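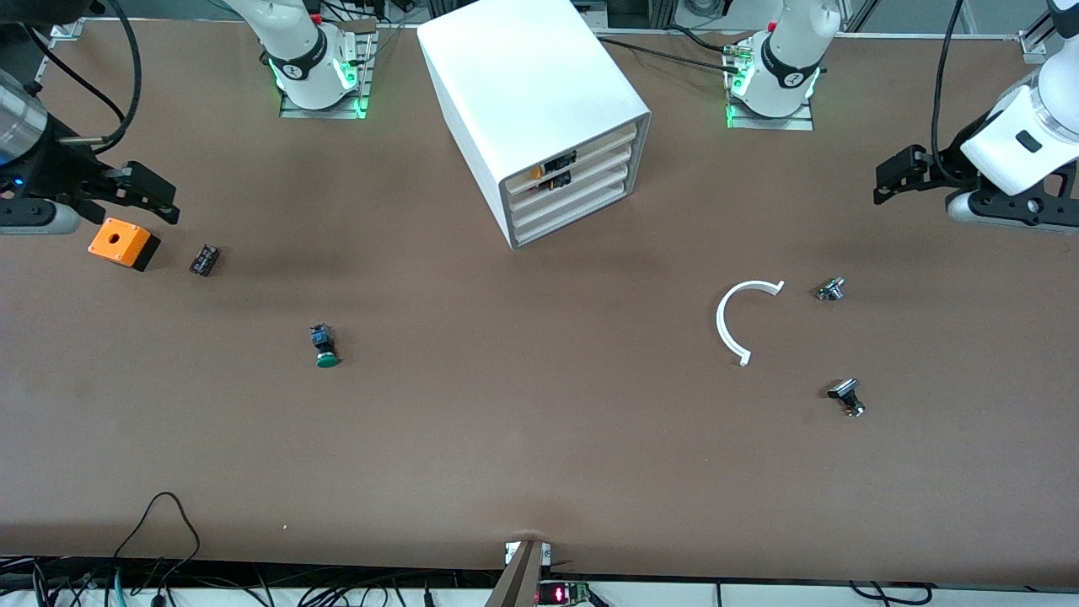 Morning, May

Up at half six and out by quarter past seven, so I had the long brown table at Trandside well before anyone wanted to talk. Grey outside, mild. I took the flask, the cheese rolls and the roll of labels I keep forgetting.

The job was the electrical parts. I have been putting it off since the winter, when everything from the old Stustthorpe unit was tipped into biscuit tins and brought over in the back of the car. Switches, buttons, empty boxes, terminal blocks, odd screws, bits of wire too short to use and too long to throw out. I wrote down over 400 pieces when I did the rough list, and I stopped before the last tin.

I put the small white drawer cabinet on the table, up towards the far edge, and left it at an angle so I could reach the front from where I was standing. Four shallow drawers with cream fronts. It is a decent little thing but it does not hold much, and I knew before I began that it wouldn't take the lot. The idea is that it holds what gets used often. The rest goes in the tins with proper labels on and the tins go on the shelf.

I don't tip a whole tin out any more. I did that last time and lost an hour to it, with the small stuff rolling about and me picking up the same piece over and over. Today I took out a few bits at a time and laid them well apart so I could look at each one.

First few were an orange plastic box with a round hole in the top, a green push button, and a little black block with metal contacts on it, a relay or a switch block, I didn't settle which. The orange box is small and square and has a black bottom part. I like the orange ones. They are easy to find in a drawer and they're easy to find on a wall, which I suppose is the point of them.

Decided on the following for the drawers:

Top: contact blocks and anything small and black that I can't tell apart without my glasses.
Second: push buttons, all colours.
Third: terminals and connectors.
Bottom: nuts, collars, blanking plugs, the fiddly things.

The boxes are too deep for the drawers, so they go in a tin. I worked that out after trying to shut a drawer on one.

Mid-morning

Slow going. The trouble with old parts is that they have been taken off something, and whoever took them off was in a hurry. Half the screws are missing from the terminals, and some of the buttons still have a tail of wire on. I cut the tails off and put them in a jam jar for scrap. If a terminal screw had gone I looked in the screw tin for another, but I gave myself two tries at each and then moved on. Otherwise I would be there till Christmas.

I tested what I could with the meter. Press the button, listen for the beep, let it go. Most of the ones I tried worked. A few only beeped when pushed very hard or at a slant, and those went in the bin. I used to keep doubtful ones and I don't see why. You can't put a doubtful button on anything.

One black block kept catching when I tried to close the top drawers. They are shallower than they look, and a block laid on its side stands proud. They go in flat or not at all. I have written FLAT on the label, in capitals, for my own benefit.

Stopped for tea. Ate one of the cheese rolls early.

While I drank it I went through the Gestotow paperwork, which has been folded in the lid of the biggest tin all this time. It is mostly delivery notes. There was one useful sheet, a list of which block goes with which button, and I've flattened it and put it in a plastic sleeve. The rest I put in the recycling. There was also a receipt for paint and a parking ticket that was paid years ago, or I hope it was.

Dinner time

Sat outside on the step for twenty minutes. Sun came out for a bit and went in again. The swifts are back over the car park, first I have noticed this year.

Second cheese roll, an apple, the end of the flask. Rang Gestotow about the terminal screws, as I'm going to be short. The woman on the phone said they only sell them in bags of 12 and that the bags are out of stock until next month. I asked her to put me down for two. I could get them somewhere else for less, but I know theirs fit, and the last lot I bought cheap had heads that chewed up as soon as you put a screwdriver near them.

Afternoon

Went better after eating. I had got into a way of doing it by then: take out a handful, spread them, meter, wipe, drawer or tin or bin. An old toothbrush and a bit of warm water with washing-up liquid does the outsides of the boxes. I don't wash anything with contacts in it, I only brush it dry. The orange boxes come up well. The grey ones never look clean whatever you do to them, so I gave up on those and they can go on the shelf as they are.

Labels took longer than they should have. My writing gets worse when I know something is meant to be neat. I did the drawer ones in pencil first and went over them in pen, and I still put an extra N in CONNECTORS. I've left it.

Found a few things I had given up on:

The small flat screwdriver with the yellow handle.
A key for the meter cupboard at Stustthorpe, no use to me now. I'll post it back.
The cover for the light switch in my own hall. It has been missing since I painted in there and I had bought another.

I also found the Russo bag, which I'd forgotten about altogether. Russo was the little shop on the hill at Stustthorpe that sold a bit of everything, and they used to put your fuses and things in a paper bag and write the price on it in biro. This one had never been opened. It was four lamp holders and a length of brown flex, and the price on it made me feel old. I don't know what I bought them for. They are perfectly good, so I've put them in the tin for household things, still in the bag.

By half three my back was aching from leaning over. The table is a good height for sitting and a bad height for standing, and I can never make up my mind to fetch the stool. I fetched the stool. Should have done that in the morning.

The second drawer filled up first. I have far more green buttons than red, I'd say because the red ones are what people break. I kept the best of the green and put the spares in a freezer bag in the tin with the boxes, so that there's a button to go with a box if I want one quickly. Tried a few of them in the round holes while I was at it. There are different sizes of hole and I hadn't allowed for that, so that is another thing to sort. I didn't start on it today.

Packing up

Wiped my side of the table down and went over the floor with the dustpan. It is always worth doing the floor. I got a contact block, several screws and a washer out of the dust, and the screws were the size I had just ordered.

State of things when I left. Three tins done and on the shelf with labels facing out. Two tins not touched. Drawers full apart from the bottom one, which has room. One carrier bag of rubbish and the jar of wire ends, which is for the scrap man when there is enough to bother him with.

To do next time:

Go through the boxes and sort them by size of hole.
Start on the fourth tin. It has the cable glands in it and they are a mess.
Bring the better glasses.
Bring more freezer bags, the small ones.
Find out what the square grey thing with five legs is.

Evening

Home just before six. Fitted the cover to the light switch in the hall before I took my coat off, as otherwise I'd have put it down somewhere and lost it again. It is a slightly different white from the others, or the others have gone yellow. Now I have one spare.

Soup and toast. My fingers smell of brass even after two goes with the soap, and there's a cut on my thumb from a bit of wire that I didn't notice until I was peeling an onion.

Rain started at eight and I remembered the washing. Brought it in and hung it over the bath.

Bed early. I want to ring about the key in the morning and find out what address to send it to.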